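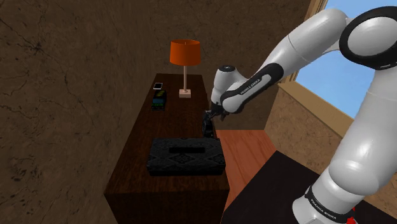 Stale body index in the contact watchdog

Oct 16, 2020

The contact watchdog in my tabletop setup did nothing from May until last week. It ran on every step, wrote a line to the log on every step, and the line said zero newtons. I read that as a clean run. It was reading the force on a lamp.

Some background for anyone who hasn't followed the earlier posts. The task is picking small objects off a long cabinet with a single arm, in simulation, in a room from the Darka scene set. Wedach is my loader: it takes a room file and an object list, places everything, and hands the world over to the physics engine. Pluvo is the grasp planner. The watchdog sits between Pluvo and the joint controller. If the force on the hand goes over a limit for more than 4 consecutive steps, it is supposed to freeze the commanded position and end the episode.

The small objects are the interesting part of the task. A toy car lying close to the cabinet's edge, behind something as bulky as a tissue box, leaves the fingers very little room. The approach has to be close to vertical, and the hand ends up a short distance from two things it shouldn't touch. I moved to layouts like that on purpose, because the open ones had stopped telling me anything.

What I saw

The success rate on the crowded layouts was lower than I wanted but steady. Then I changed the physics step size for an unrelated reason and one run ended with the arm folded back on itself and the tissue box on the floor on the far side of the room. I replayed it at one tenth speed. The hand came down slightly off target and the left finger met the top face of the box. The controller kept asking for the commanded height. The finger sank into the box, the box was held from below by the cabinet, and the solver resolved the overlap all at once.

The log for that episode:

step 602 watchdog ok 0.00
step 603 watchdog ok 0.00
step 604 watchdog ok 0.00
step 605 watchdog ok 0.00

The box left the cabinet at step 604. A contact strong enough to throw it should have produced something other than zero, and it should have built up well before that.

What I checked first, wrongly

I spent an evening on the contact settings. Stiffness, damping, the margin around the collision shapes, the number of solver iterations. Raising the iterations made the ejection less dramatic, and for an hour or so I believed I had found the problem. The log still said 0.00.

Next I suspected the collision shape on the box. Wedach wraps imported objects in convex hulls, and a hull on a slotted box closes the slot, so I wondered if a fingertip could be starting inside the hull. I drew the hulls as wireframes and they matched the visible surfaces well enough. The fingers started outside.

Only after that did I print the name of the body the watchdog was querying. It printed "lamp_base".

The cause

The watchdog was written when the arm was the first thing loaded. The hand was body 11 in the world, and I had typed the number 11 into the watchdog with a comment saying to fix it later. In May I changed Wedach to load the furniture and objects first and the robot last, so that object poses could settle before the arm was added. Every robot body moved up the list. Index 11 still existed, so no error was raised. It belonged to whatever the room file happened to put there, and in this room that was the base of the lamp.

A body at rest on a flat surface has a contact force on it, so the reading should at least have been the weight of the lamp. It was zero because the watchdog subtracts a baseline taken at the start of the episode. That was meant to remove the weight of the hand. It removed the weight of the lamp very accurately.

So there were three separate faults, and each one hid the others:

The index was hard-coded.
The loading order changed without anything checking what depended on it.
A reading of exactly 0.00 on every step was treated as healthy.

The third bothers me most. The hand's force in a working run is never exactly zero. It jitters in the second decimal place even in free motion, from the motion of the links. A flat line is the signature of a sensor that isn't connected to anything, and I had been looking at one for months.

How bad it was

I reran the stored command sequences with the corrected index. Of the episodes I had marked as successful on the crowded layouts, 19 should have been stopped. In most of them the hand leaned on the tissue box on the way down, stayed under the ejection threshold, and closed on the object anyway. They count as failures now, and the numbers in my earlier post on crowded layouts are too high. I have added a note there.

The part that concerns safety is that the watchdog was written to be portable. The same file, with a different force source, was going to be used on a physical arm at Makori, where I have bench time booked. The real force source is addressed by name, so this exact bug wouldn't have followed it there. The missing check on a flat signal would have. An unplugged or misconfigured sensor would have reported zero, the watchdog would have said ok, and the arm would have kept pushing.

Changes

The watchdog now looks up the hand by name after the world is fully built and refuses to start if it finds no match, or more than one.

The baseline is logged and compared with the known weight of the hand. The run stops if they differ by more than 2 newtons.

Any reading that is bit-for-bit identical over 50 steps counts as a fault and triggers the same freeze as an overload.

Every batch begins with a test episode in which the hand is driven slowly into the bare top of the cabinet. The batch is only allowed to continue if the watchdog trips. I should have had this from the beginning. It adds a few seconds.

Wedach now keeps no public body indices at all. Anything that wants a body has to ask for it by name. This broke four scripts, one of which had the same mistake in it, reading a finger position from the wrong link. That script only drew plots.

Still open

The freeze holds the last commanded position, and when the finger is already pressing, that position is inside the obstacle. The force stays on after the stop. In simulation this ends with the episode, so it has no effect on the results. On hardware it would matter, and I would prefer to hold the measured position, or back off a few millimeters along the approach. Backing off means moving after a fault, with a sensor I may have just decided not to trust. I haven't settled on one yet, and the Makori booking is on hold until I do.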